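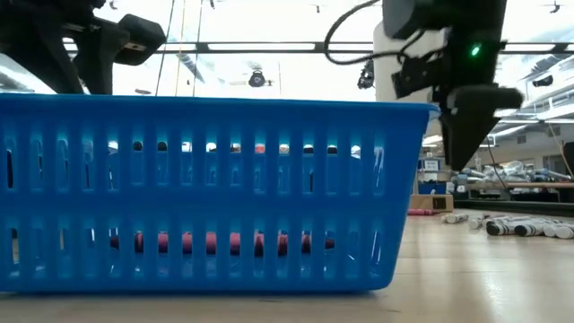
Does the Lalleck word list include proper nouns?
Only where a proper noun has become an everyday word in the source area. Place names and family names are kept in a separate file, names.tsv, and are left out of all counts given on this page.

Lalleck Household Word List, data card

Summary
Lalleck is a list of 2,541 entries for household and kitchen words as used in the Telemcombe valley. Each entry pairs a local word with a standard English gloss, a part of speech and at least one sentence of use. The list is meant for spelling tools, dictionary work and classroom handouts.

Files
lalleck.tsv: main list, UTF-8, tab separated, one entry per line
names.tsv: place names and family names
variants.tsv: alternate spellings keyed to the main list
sources.txt: short codes for the printed sources
CHANGES: version notes

Columns in lalleck.tsv
id: integer, never reused after deletion
headword: lower case unless the source always capitalizes it
pos: n, v, adj, adv, or x for anything else
gloss: standard English, 118 characters at most
example: one sentence, original punctuation kept
source: code from sources.txt
region: T for Telemcombe, B for Bresuvness, TB for both

Empty fields hold a single hyphen. A literal tab in a source sentence has been replaced with one space. Quotation marks are not escaped, so turn off quote handling in your reader. Most spreadsheet programs get this wrong on import and will merge lines without a warning.

Sources
Entries come from 11 printed glossaries and parish newsletters. The largest single source is the Muñoz glossary, code MZ, which supplies 718 entries. Its spelling was kept even where later sources disagree; the later forms are in variants.tsv.

Older versions wrote the code as MUN. Scripts that filter on the old code will return nothing.

Known problems
Verbs are thin. The newsletters favored nouns for tools, dishes and cloth.
Region tags for Bresuvness rest on two sources and should be treated as weak.
The letters ð and þ appear in a few older examples and were not normalized.
Some glosses are circular (see "crock" and "crocket"). Fixes are welcome.
Sort order follows byte value, so accented headwords fall after z.

Not recommended
Do not use the list to estimate how common a word is. Each headword appears once no matter how often it was found. Do not use the region column as a map of present-day speech.

Checking a copy
Run wc -l on lalleck.tsv. The result should be the entry count plus one for the header line. If it is off by one, the final newline has been stripped.

Updates
Corrections are merged each August. Send them as a patch against lalleck.tsv, one entry per commit, with the source code in the commit message. New entries need a printed source. Patches that re-sort the file will be returned.

License
List and glosses: CC BY 4.0. Example sentences remain under the terms of their sources, noted per code in sources.txt.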